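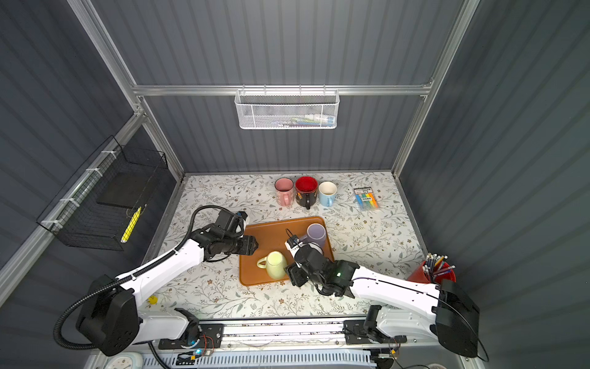 *The bench with the leafy-patterned top, basket up on the back rail.*

2020-08-18

Long day, so this will ramble. Mostly I want to get the bean trial down while I still remember which tray was which.

The second batch of cowpea seed came in from the Brellari growers' group this morning, in four sacks, and Cathal and I spent a good hour just opening them and having a look. It's lovely seed! Much cleaner than the first batch, very little grit, and whoever tied the labels on did it properly this time (twine through the neck of the sack, pencil on card, no ink to run). I must write to Róisín and thank her, because I know she went out there twice to talk them through the sorting and she won't have made a fuss about it.

We counted out 500 from each sack for germination, on damp paper, the usual way. Sacks 1 to 3 are on the upper shelf and sack 4 is on the lower one, next to the door. I'd have liked them all together but the upper shelf is still half full of Rhun's millet, and he has asked very nicely for a few more days. If sack 4 comes up slow, remember the draft before blaming the seed.

Moisture readings: I did these on the old meter first and then again on the Flumum, and they don't agree. The Flumum reads a shade drier every time, same direction on all the sacks, so my guess is that one of them needs calibrating and I'd bet on the old one. Cillian says he'd bet on the Flumum. He's going to oven-dry a subsample from sack 2 and settle it, and until then please write down WHICH METER next to any reading. I went back through the book and found a whole page from early in the month with no meter given, and the handwriting is mine, so I'm telling myself off as much as anyone.

Now, the Egan plots. Conall sent the stand counts over at lunchtime. The plots with the wider spacing gave 1,374 plants and the close-spaced ones gave 2,108, over the same area. That's about what we hoped for going in, but he says the close-spaced rows are already shading each other badly and the lower leaves are yellowing. The growers have been walking past and giving their opinions (all of them for the wider rows, it seems, and mainly for the sake of getting a hoe through). I think we should listen to that. We can show them a nice yield figure at the end of the season, but if weeding takes twice as long they'll go back to the wide rows the minute we leave, and I wouldn't blame them.

He also asks whether we want leaf samples now or at flowering. I said both, if he can manage it -- small ones now, a dozen leaves or so from each plot, and the full set at flowering. Paper envelopes, please, no plastic. Last year's went to mush in the plastic and I still feel bad about it.

The Faststead people rang about the storage bags. They can send a carton for the trial, but they want to know the grain volume per household and I didn't have a good answer. Róisín's survey will have it, I think in the second half where she asks about what's kept back for seed and what's kept for the pot. Those are different questions and we should store them as separate lots, since a family will open the eating bag every few days and leave the seed bag shut until planting. I'd like the trial to do the same thing: one set of bags opened on a schedule, one set left alone. It's more work but otherwise we're testing something that doesn't happen in anybody's house.

Weevils: two live ones in the first batch, in the jar at the end of the sink. Lid stays ON.

To do, not in any order:

- Write to Róisín (thanks, and the household volumes)
- Oven-dry sack 2 subsample -- Cillian
- Move sack 4 tray up when the millet is out
- Reply to Conall about envelopes, he's nearly out
- First germination count, all trays, then the full count later
- Ask Rhun if he still wants the spare sieve, otherwise I'm having it

Cathal has swept up and gone. I've topped up the water on all the trays and put the spare paper in the second drawer, under the scoops.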